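4.2 Who opens the gate

Figure 3. Black gripper above a gridded tablecloth, with a mesh pen holder behind.
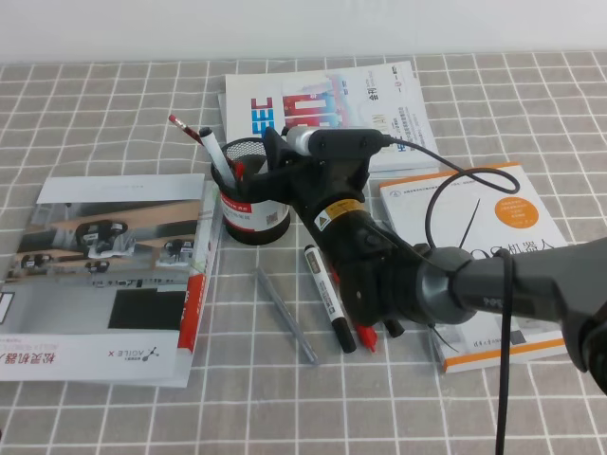
Water in the Clindavari command is shared by a rota that everyone can recite and few farmers follow. Of the 116 outlets on the left branch, 74 were drawing out of turn on the Tuesday we walked it, most of them before breakfast. The irrigation office records the same morning as "normal". In a sense it was.

Tail-end villages fare worst. Kesari is owed water for 900 acres and in February received enough for 131, a shortfall the office puts down to seepage. Seepage on this branch seems to favour the larger landowners, whose fields upstream at Venter stayed green throughout. Pavliuk found much the same pattern on the Zamik canal, where the lining had just been renewed and could hardly be blamed (Arsen Pavliuk, personal communication).

Gatekeepers are paid late and live among the people they are meant to refuse. Several told us that the padlocks were replaced each spring and that the keys were in wide circulation by summer. One outlet had two padlocks, fitted by rival cousins, and a hole in the bank beside it. We therefore treat the official gate settings as a statement of hope, and use measured flow at the outlet in the estimates that follow.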